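Section 2: Setting Up a Dishwashing and Cleaning Station

Applies to all shared kitchens operated under the Plerker Kitchens program

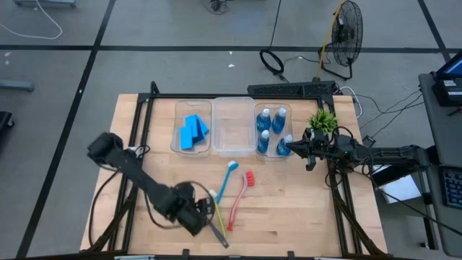 The cleaning station must be set up before the kitchen is opened to users for the first time, and again after any closure longer than one week. The work requires one person and does not call for special tools. Read the whole section before starting. Where local health rules are stricter than the steps given in this guide, the local rules apply.

2.1 Before You Begin

Confirm that the following items are on site:

Station binder, with blank log sheets
Mastach dish detergent, unopened
Mastach sanitizer concentrate and its measuring cup
Test strips, within their use-by date
New sponges and dish cloths
Drying rack and drip tray
Two pairs of rubber gloves

Missing items should be requested from the supply office before work begins. A station may not be opened with a partial set.

2.2 Placing the Station

1. Choose a surface within arm's reach of the sink. The surface must be level and must not be used for preparing food.

2. Wash the surface with warm water and detergent, rinse it, and let it air dry.

3. Keep clean supplies on the side away from the sink. Used items go on the side nearest the sink, so that splashes do not reach the clean stock.

4. Place the drip tray first and set the drying rack on top of it. The spout of the tray must point into the sink.

5. Hang the gloves by the cuff on the hooks provided. Gloves left folded do not dry on the inside.

Note: In kitchens with a Grellell double sink, the left basin is for washing and the right basin is for rinsing. Labels are supplied in the binder pocket. Wipe the wall tile with a dry cloth before applying them.

2.3 Preparing the Sanitizer

1. Put on gloves and open a window or switch on the exhaust fan.

2. Fill the rinse basin with cool water up to the marked line.

3. Add one level measuring cup of concentrate. Pour slowly and close to the water.

4. Stir with a long-handled spoon and wait one minute.

5. Dip a test strip and compare it with the chart on the strip container. If the color is too light, add a half cup and test again. If it is too dark, drain part of the basin and refill with water.

6. Enter the result, the time, and your initials on form 261.

CAUTION: Do not mix the concentrate with bleach, vinegar, or any other cleaning product. Harmful fumes may result. If this occurs, leave the room, close the door, and notify the site office.

CAUTION: Concentrate must be stored in its original container. It may not be moved into drink bottles or food jars for any reason.

2.4 Sponges and Cloths

Sponges are replaced every Wednesday before the morning session, whether or not they appear worn. A sponge that smells, tears, or has touched raw meat juices is to be thrown away at once.

1. Rinse each sponge at the end of the session and squeeze out the water.

2. Stand it on edge to dry. Sponges should not be left in the basin or on the drip tray.

3. Place cloths in the laundry bag. Cloths are washed hot and are not returned to use until fully dry.

Sponges used on floors, drains, or trash cans must be kept out of the kitchen area and stored with the mop bucket - they may not be rinsed in either basin.

2.5 Opening Check

The site lead walks through the station before the first user arrives. In kitchens leased from Đặng, the building manager must also sign the form. The check covers the surface, the sanitizer reading, the gloves, and the date on the test strips. Any fault is to be corrected before signing.

Completed forms are kept in the binder until the end of May and then sent to Ngân Âu, Site Standards, Room 315. Questions about supplies may be directed to the same office.

Section 3 covers refrigerators and cold storage.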